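Parnmont has put its queue passes up again, £32 on top of the gate price, and I'm fed up. Two years ago they were a treat. Now the ordinary line for Boltadwood hardly moves and everyone knows why.

Cap them. 1000 a day, no more, and say so on the website. Kleinschmidt park does it and teh place still makes money.
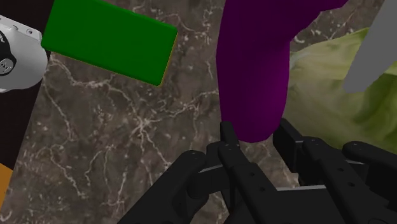 Scare mazes are where it hurts most. 64 minutes stood in a car park for a few minutes of dark corridor, then the pass lot get waved in ahead. And the sets have got lazy. Give me one good prop over another strobe light. Cheaper too, probaly.

Fix the queues first. Then talk prices.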